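Visit to the spring fair in Skorkcombe
2026-05-10

I went to the fair in Skorkcombe by bus, because parking there costs 8 pounds and the field becomes muddy after rain. It is held in the old wool hall and in two tents behind it. The programme listed 173 stalls, which is more than in the last year when I came.

I started in the hall with the plants. Jeltis, a small nursery, had tomatoes and many kinds of mint, and I bought two pots. The seller explained me patiently how to keep mint from taking over the bed. The next row was honey and candles. The Lambrakis stall gave olives to taste, and the queue for it was long already at eleven o'clock.

In the first tent were the crafts. I liked most the bookbinding by Borberg, where visitors could sew a small notebook for 7 pounds. It took me almost one hour and my stitches are not straight, but the book closes well. The second tent was for food, and it was too warm and too loud for me. I ate a cheese pie outside on the wall.

The toilets were clean. The signs to the bus stop were not good, and I walked first in the wrong direction. The next fair is in March, and the hall has place for more than 200 people at the evening concert.

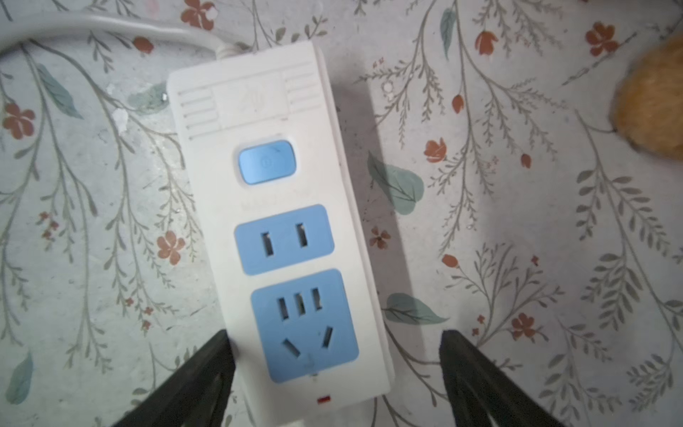
Can you pay by card at the stalls?
Most of the stalls in the hall take cards, but in the tents it is better to have some cash with you.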